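How Baskets Are Made
Plultelura Museum of Everyday Things
Young Visitors' Pages

People have made baskets for thousands of years. Baskets are older than most kinds of pottery, and they were made in nearly every part of the world where plants could be gathered. Early baskets are hard to find today because plant material rots in damp soil. Some of what we know comes from marks that baskets left behind when they were pressed into wet clay.

What is a basket made from?
A basket maker uses whatever grows nearby. Willow is common in cool, wet places. Palm leaves, grasses, reeds and bamboo are used in warmer ones. The material must bend without snapping, so many makers soak it in water before they begin.

Three words to know
Stake: a stiff piece that stands up and gives the basket its shape.
Weaver: a thinner piece that passes in front of one stake and behind the next.
Rim: the finished edge at the top, also called the border. 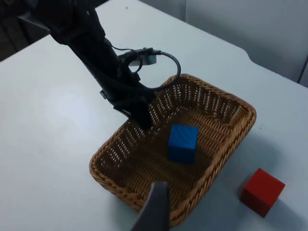
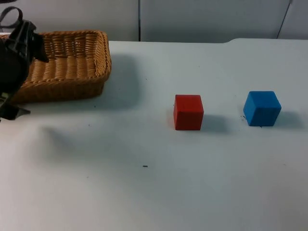
The word "wicker" is often misunderstood. Many people believe that wicker is a plant, but it is the name for a way of weaving. A wicker basket may be made of willow, rattan, reed or even paper cord. Wicker baskets can be round, oval or rectangular, like the woven one on the white tabletop. A basket with corners takes extra care, as the weavers must turn sharply at each one without leaving a gap.

How is the rim made?
When the sides are tall enough, the maker bends the stakes over and tucks each one behind its neighbors. This locks the weaving in place. Without a border, the top rows would slide up and come apart. Macario Aguirre, who teaches weaving at the museum, asks new students to practice the border on a small basket first.

Other ways to make a basket
Coiling: a bundle of grass is wound in a spiral and stitched to the row beneath it.
Plaiting: flat strips cross over and under one another, as in a woven mat.
Twining: two weavers twist around each stake as they go.

Looking at baskets in the museum
The Ogola Gallery on the second floor holds 84 baskets. The smallest would fit in your hand. Drawers on the left side may be opened by visitors of any age. Please do not lift the baskets on the open shelves, as dry fibers break easily.

Try it at home
Cut an odd number of slits around the side of a paper cup, from the top almost to the bottom. Weave yarn in and out of the strips, pushing each row down gently. Ask an adult to help with the scissors.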